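Equipment > Tables and Surfaces > Work and Dining Tables > Zirmont Table with Mat

Search products Enter keyword or item number Go

Zirmont Table with Flirkitz Surface Mat
Item 2373

The Zirmont is a general-purpose table intended for break rooms, teaching kitchens, community halls and other shared rooms where food is set out, served and cleared in the same place. It is supplied by Zidbridge with a light wooden top and four white metal legs. The Flirkitz surface mat, in dark gray, is sold with the table as a set and may also be ordered separately.

The set is recommended for rooms in which a table must serve several purposes during one day. A meal may be laid out at noon and paperwork spread over the same surface an hour later. The mat protects the greater part of the top from shells, juice, sauce and drink cans, and it may be lifted away when a bare wooden surface is preferred.

Table

The top is finished on all sides and is attached to the legs with bolts, which are included. Two persons are required for assembly, and 15 minutes should be allowed. The table should be assembled upside down on a clean carpet or blanket and then turned upright by both persons together. It should not be dragged across the floor once loaded.

Each leg ends in an adjustable foot. On carpet, the feet should be turned until the table no longer rocks when pressed at the corners. The bolts should be checked again after the first month of use.

There is open space between the legs for a low cabinet or for storage boxes. Customers who plan to keep a cabinet under the table are asked to measure its height before ordering, as the clearance differs between the standard and the low model.

Mat

The Flirkitz mat is rectangular and leaves a border of wood showing. It lies flat under its own weight and requires no tape or adhesive. It is suitable for cold and warm foods. Pots and pans taken directly from a burner must be placed on a trivet.

The mat is particularly suited to foods that are eaten with the hands. Shellfish may be heaped directly on a clean mat and the shells gathered up afterward. Soft fruit and filled bowls are best kept in their own trays and dishes, which can be removed first when clearing begins.

Care and Cleaning

Remove all food and containers. Gather shells and scraps toward the center of the mat and lift them into a bucket or bag. Wipe the mat with warm water and a small amount of dish soap, then rinse with a clean cloth. Strawberry and tomato juice should be wiped up the same day. The wooden top should be cleaned with a damp cloth only. Standing water must not be left under the mat.

A mat used for shellfish should be washed on both sides before it is used for any other food. 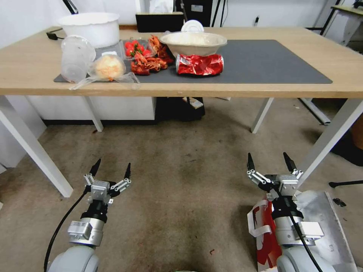 Lærke Brynjólfsdóttir writes that the mat in her cooking classroom is washed after every shellfish lesson and that the smell is gone by the next morning, provided the underside is done as well.

Ordering and Delivery

The set is delivered in two cartons. Orders placed before noon are shipped within 8 working days. Replacement feet, bolts and mats may be ordered under the item number shown at the top of this page. The Shibata folding bench is listed separately and fits both table heights.

The table is covered against faults in material and workmanship for 11 years. The mat is not included in this coverage.

Reader Comments (3)

marit_k
We have had ours since January. The legs wipe clean easily but do show scuffs from shoes. Is touch-up paint available?

Zidbridge Customer Office
A small bottle of white touch-up paint can be added to any order. Please mention the table model when you write.

dob47
Good solid table. Wish the mat came in a lighter color, and the instructions for the feet could be printed larger.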